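Kosteo method

The Kosteo method is a way of teaching a robot to pick up and put back shop goods by first letting a person guide it through the job and then letting it practice the hardest moments over and over. It was worked out by Consuelo Ayala and her colleagues at the Delero laboratory, and it is best known for its use on stacked goods, meaning cups, tubs and other things that rest on top of one another and that tend to slide apart when a hand closes on them.

Background

Earlier work on shelf robots leaned heavily on suction cups and two-finger grippers, and for boxes and flat packets these do very nicely. Round goods are another matter. A bottle can be held from the side without much trouble, but a stack of cups has seams, rims and lids at different heights, and a squeeze that suits one piece may be too firm or too gentle for its neighbor. Ayala had been working on a grasp planner called Casix, which chose finger positions from the outline of an object, and she noticed that it treated a stack as a single tall thing. It would pick a perfectly good place to hold the bottom cup and leave everything above it to luck (the team's early notes are quite frank about the results).

How it works

Training happens in two stages. In the first, an operator steers the arm and hand remotely while the robot records what its head camera sees and how each joint moves. The operators are asked to work at an easy, natural pace and to leave their small corrections in, as the little pauses and second tries turned out to be some of the most useful parts of the recordings. A typical set holds 80 of these guided runs for each shelf layout.

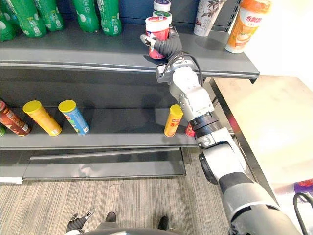 In the second stage the software goes looking for the moments when the fingers first touch the goods, and it is here that the method parts ways with plain imitation. Each moment is cut out as a short piece and practiced by itself, with the starting position of the hand shifted a little every time, so that the robot meets the same stack from many slightly different angles. The approach and the retreat are left mostly as the operator gave them, and this saves a great deal of practice time.

Results

In the trials reported by the laboratory, the method was compared with Casix alone over 100 attempts each. The authors describe the gain as clearest on stacks and on goods standing close to their neighbors, and rather modest on single bottles, which the older planner already handled well. A follow-up begun in September added canisters lying at a slant, and the number of practice rounds needed for a new layout fell to 7.

Limits and later work

The method still depends on a good set of guided runs, and gathering them is slow, patient work. Soft packaging remains difficult, and so do shelves deep enough to hide the fingertips from the head camera. A related project, Maillard, is trying to fill that gap with readings from the fingertips themselves, though its authors have so far tested it on only five kinds of container.

Last updated 2021-12-08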